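How to Get Your Bed Ready for a Week of Flu

February
By the Eledel Home Pages editor
Print this page | E-mail this page

When somebody in the house gets a fever, the bed becomes the place where everything happens. The person sleeps there, eats there, reads there and drops cough drops between the sheets. I have two children and I learned to prepare the bed on the first evening, before the bad night comes. It takes 20 minutes if you have the linen at hand.

Start from the mattress. Take off everything and put on a waterproof cover, the kind with elastic corners. Ours is from Mellard and it makes no noise when a child turns over, which I cannot say for the older one. Over the cover goes a fitted sheet of plain cotton. Then comes the trick my mother used: a second waterproof layer and a second sheet on top of the first. If there is an accident at night, you pull away the upper pair and the bed under it is already made.

For blankets, choose two thin ones and no thick one. A person with fever is cold at 6 in the evening and too warm at midnight, and it is much easier to take away one layer than to fight with a heavy comforter. On the top use a spread that can go in the washing machine. Read the label first, and leave the wool and the hand-sewn things in the closet until everybody is healthy.

Pillows need two cases each, one over the other. Keep one extra pillow for sitting up, and place it against the wall or the headboard.

Now collect the small things in one place, so you do not walk through the house in the dark. I put tissues, a thermometer, a cup with a lid, a bag for trash, and wipes for hands and for the night table.

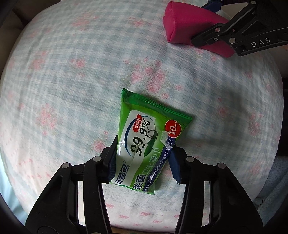
A pack of wet wipes on the bedspread.

Please read on the pack what the wipes are meant for. Some are for skin and some are only for hard surfaces, and the two kinds can look very similar in the store. Close the pack well after each use — they dry out quickly in a heated room.

During the week, change the upper pillowcase every morning and the sheets every second day. Do not shake the used linen. Roll it toward the middle of the bed, carry it directly to the machine and wash your hands after. Use the warmest water that the label permits, and dry everything completely before you fold it. Open the window while the bed is bare, even in cold weather, and let the person sit in another room with a blanket.

When the fever is gone, wash all the layers one last time, also the waterproof covers. These usually do not like a hot dryer, so I hang them over the shower rail for the night. Then put the second set back in a bag with a note of what is inside, and store it on a shelf that you can reach without a chair.

Contact us | Copyright Eledel Home Pages | Back to top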